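Accueil > Groupes de travail > Bonnes pratiques en manipulation robotisée > Comptes rendus

Ce site utilise des cookies de mesure d'audience. En poursuivant votre navigation, vous en acceptez le dépôt. Paramétrer | Accepter

Février 2018, compte rendu établi par Chutima Wannasri, secrétaire de séance

Groupe de travail « Manipulation de denrées emballées par bras robotisés »
Réunion plénière, site de Tetasberg

Présidence : Xinyi Zheng
Secrétariat : Chutima Wannasri
Organismes représentés : Mendard, Veloso, Rimenum

1. Adoption de l'ordre du jour et du compte rendu précédent

L'ordre du jour est adopté sans modification. Le compte rendu de la réunion de janvier est approuvé, sous réserve d'une correction demandée par Veloso au point 4 : lire « zone de dépose » et non « zone de dépôt ». La correction sera reportée dans la version archivée.

2. Article 6 du guide : pose et saisie des produits à emballage souple

La présidente rappelle que la rédaction actuelle de l'article 6 impose une ouverture complète des doigts avant toute approche, sans distinguer les emballages rigides des emballages souples. Mendard estime cette exigence insuffisante pour les seconds, la matière excédentaire du film pouvant être pincée avant le produit lui-même. Rimenum partage l'analyse mais s'oppose à l'introduction d'une cote minimale unique, qui exclurait certains préhenseurs déjà en service.

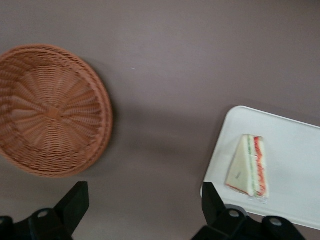 Le groupe convient que la notion de « contour du produit » doit être définie dans le guide, faute de quoi chaque exploitant retient la sienne. Mendard propose de retenir le contour extérieur de l'emballage. Dans le cas du sandwich triangulaire posé sur le plateau blanc, le film transparent dépasse légèrement l'aliment, et c'est ce dépassement qui devrait servir de référence pour le calcul de la trajectoire. Veloso demande que la définition couvre également les étiquettes et languettes. La proposition ainsi complétée est adoptée à l'unanimité.

Il est en outre décidé de supprimer le second alinéa de l'article, qui faisait double emploi avec l'annexe B.

3. Article 9 : présentoirs transparents et surfaces réfléchissantes

Chutima Wannasri présente la synthèse des observations reçues lors de la consultation écrite, soit 154 contributions. Une part importante d'entre elles porte sur les supports transparents, que le projet de guide traite en une seule phrase. 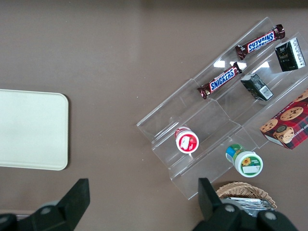 La discussion porte d'abord sur le champ de l'article. Rimenum souhaite le limiter aux supports, Veloso l'étendre aux produits eux-mêmes. La présidente fait observer que les deux difficultés se présentent souvent ensemble : sur le présentoir à gradins en acrylique, une bande de reflet blanc apparaît tout près des barres Snickers, dont les extrémités serties brillent elles aussi, et la couleur de la table se voit à travers les panneaux. Le groupe retient en conséquence une rédaction commune, applicable « à tout support ou emballage dont l'aspect varie sensiblement selon l'éclairage ou l'angle de vue ».

Mendard demande que l'exploitant consigne l'état de l'éclairage au début de chaque série d'essais. Veloso juge la mesure lourde pour les séries comptant jusqu'à 200 cycles et suggère un relevé par poste de travail. Après échange, le relevé par poste est retenu, avec obligation d'un nouveau relevé en cas de déplacement d'un luminaire ou d'un présentoir.

La question des cloisons intermédiaires, soulevée par Rimenum, est renvoyée au sous-groupe « Supports ».

4. Article 12 : postes à deux bras

Le projet prévoit la désignation préalable d'une zone propre à chaque bras et d'une zone commune. Veloso signale que la zone commune n'est définie nulle part en hauteur, alors que les présentoirs à étages et les porte-bouteilles occupent un volume non négligeable au-dessus du plan de travail. Le groupe décide que les zones seront décrites en volume et que le plan correspondant sera affiché au poste.

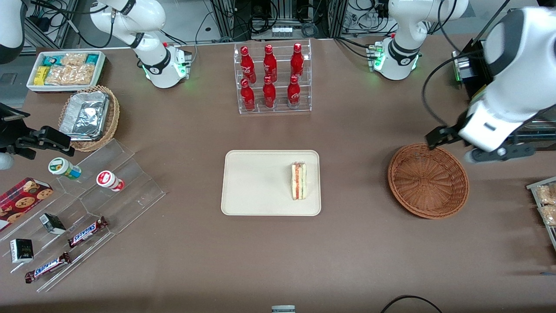 Figure 3. Poste à deux bras : plateaux, corbeilles, porte-bouteilles et présentoir à gradins.

Mendard demande si le passage des câbles relève du même article. La présidente propose un alinéa distinct imposant la vérification du cheminement des câbles avant la mise sous tension. Adopté, Rimenum s'abstenant.

5. Questions diverses

La fiche documentaire n° 3476, relative au vocabulaire des préhenseurs, est maintenue en l'état jusqu'à la publication du guide. Veloso transmettra ses remarques sur la version anglaise par écrit.

6. Suites à donner

Mendard : rédaction de la définition du contour (article 6).
Rimenum : note sur les cloisons intermédiaires, à l'attention du sous-groupe « Supports ».
Veloso : modèle de relevé d'éclairage par poste.
Secrétariat : diffusion du projet consolidé aux membres.

L'ordre du jour étant épuisé, la présidente lève la séance.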